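How to Set Up, Level and Look After a Tabletop Pool Table

A miniature pool table is a small thing to own, and people tend to treat it like a toy. It goes on a shelf, the cloth gets dusty, the balls drift toward one side and after a while it stops being used. Most of that can be fixed in an afternoon with things you already have in the house.

These steps are for the small tables that sit on top of another surface, with or without short legs. They do not apply to slate tables or to folding tables of six feet and up.

What you need

A small spirit level, or a phone with a level app
A soft brush (a clean, dry paintbrush two inches wide is fine)
A lint roller
Two microfiber cloths
A sheet of thin cardboard or a few playing cards for shims
Wood glue and masking tape
A non-slip mat or a piece of rubber shelf liner
A small cross-head screwdriver

Step 1. Pick the surface

The table will copy whatever is under it. If the desk sags in the middle, so will the game. Put the level on the bare surface first, once lengthwise and once across, and write down which way it leans. A kitchen counter is usually better than a folding table. A glass top is level but slippery, and the whole thing will slide when somebody breaks.

Leave enough room for the cues. Mini cues are short, but your elbow is the same size it always was. I like a foot and a half of clear space on each side. If you can't get that on all four sides, put one short end against the wall and accept that some shots will be awkward.

You do not have to line the table up with the edge of whatever it stands on. Setting it at an angle often gives more elbow room in a crowded spot.

Step 2. Put down a mat

Lay the mat flat and smooth out any bubbles with your palm. Wrinkles under a mini table matter more than you would expect. I have used shelf liner from the Krajewska hardware store in town for years and it does the job. Any thin rubber mat will work as long as it is one even thickness. Foam mats are too soft, and the table rocks on them when you lean.

Trim the mat so it is slightly smaller than the base if you don't want it to show. If you want to protect the surface from dropped balls, leave it larger.

Step 3. Check the frame

Turn the table upside down on a towel. Look for screws that have backed out and snug them up by hand. Do not use a power driver. The frames on inexpensive tables are often fiberboard with a printed wood pattern, and a stripped hole in fiberboard is a nuisance to repair. If you do strip one, push in a toothpick with a drop of wood glue, break it off flush, leave it overnight and put the screw back in.

Now check the corners. Many small tables have plastic caps over the corners, held on with one screw or a bit of glue. Wiggle each one. A loose cap will buzz every time a ball hits the cushion near it. Glue it, tape it down firmly and leave it until the next day.

Some tables have handle openings in the sides. If yours has a plastic rim around the opening, check that it sits flush. The rims pop out when people carry the table one-handed, and the edge behind them can be rough. Press the rim back in before you use it as a handle again.

Step 4. Level the table

Set the table on the mat, right side up. Place the level in the center of the playing surface, then near each end. Ignore the rails, which are often not parallel to the bed.

If the bubble is off, slide a playing card under the low side and check again. Add one card at a time. If the table has legs, put the shims under the legs. If it sits flat on its frame, put them under the corners only and keep the middle of each side clear.

When the bubble looks right, roll a ball very slowly down the middle and watch the last few inches. The end of the roll is where a lean shows up. Do it from both ends. If the ball curves the same way relative to the room both times, the table is leaning. If it curves in one spot only, the bed has a warp or there is something under the cloth.

A small warp can sometimes be improved. Take the table to a dry room, put it upside down on a flat floor with a towel under it, and stack books over the high spot for a week. This worked on one of mine and did nothing at all for another.

Step 5. Clean the cloth

Most mini tables use a thin felt glued straight to the bed. It doesn't like water. Brush it first, in one direction, starting at the head end and working toward the foot. Use short strokes and light pressure. Then brush along the cushions, and push the dust out of the seam where the cushion meets the bed. A lot of grit collects there.

Follow with a lint roller. Use a sheet that has already been pressed on your sleeve once or twice, because a fresh one can lift thin felt off the glue.

For a drink spill, blot with a dry microfiber cloth right away. Do not rub. If there is still a mark, dampen the second cloth with plain water, wring it out hard and dab from the outside of the mark toward the center. Let it dry flat. A hair dryer will loosen the glue and leave a bubble.

For chalk, brush only. Water turns chalk dust into a stain.

I bought a bottle of Tatau felt spray in December and went back to the brush. The spray left the cloth slightly stiff and the balls ran faster on one half than the other.

Step 6. Clean the balls and pockets

Wash the balls in warm water with one drop of dish soap, rinse, and dry every one before it goes back on the felt. Don't leave them to soak, since the printed numbers on small balls come off.

Look into each pocket. If they are the kind with a plastic cup or a net, check that the screws are not sticking up into the ball's path. Wipe the pocket edges with a dry cloth. If the felt has started to fray at a pocket mouth, trim the loose threads with nail scissors and run a very thin line of white glue along the cut with a toothpick.

Step 7. Keep it clear

The bed of a mini table is just the right height and size to set things on, and everything ends up there – mail, keys, chargers, a mug.
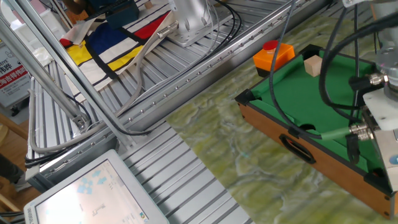
Chie Kobori wrote in to say that cords did more harm to her felt than anything the kids ever did to it. A laptop charger had been lying across the bed for most of a winter, and when she picked it up there was a shiny line worn into the nap from one rail to the other. She now brushes across that line every time she cleans and it has faded, though it still shows in low light.

I'd add blocks and boxes with hard corners to the list. A light block does no harm sitting still, but pushed sideways it can catch the nap. Lift things off the cloth, don't slide them. The same goes for anything balanced over a rail. The rubber in small cushions is thin, and a weight left on it for a long time can leave a dent that a ball will find.

If cables have to pass near the table, run them along the back of the surface and hold them with a clip. Tape on the frame works for a while, but it can take the printed wood pattern with it when you pull it off.

A cover helps. You can buy one, but a pillowcase or a clean bath towel is fine. Use something smooth on the side that touches the felt, and shake it out first.

Step 8. Store it flat

When the table goes away, it should lie flat. Standing it on one end for a few weeks is how many of them get their warp. Under a bed is a good place if the floor is dry. Attics and garages are bad – the heat lifts the glue and the damp swells the frame.

Keep the cues separate and flat as well. Put the balls in a bag or a lidded box. I use a Clostholm shoe box with a dish towel in the bottom.

How often

Brush after every evening of play. Use the lint roller once a month. Check the level any time the table has been moved, even if it went back to the same spot. Tighten the screws twice a year.

If the felt is past saving

Replacement felt for a small table is cheap, and the job takes an evening. Peel the old cloth slowly, scrape off the leftover glue with a plastic card, and vacuum the bed. Cut the new piece an inch oversize. Spray adhesive goes on the bed, never on the cloth. Lay the felt from one end and smooth it with the flat of your hand as you go, then trim at the rails with a fresh blade. Cut the pockets last, from the center outward, and tuck the flaps down.

Noémie Nguyen's page on re-covering cushions is the one I followed for the rails. Read it through before you take anything apart, especially the section on corners.

Updated June 27, 2026. The screwdriver has been added to the list of things you need.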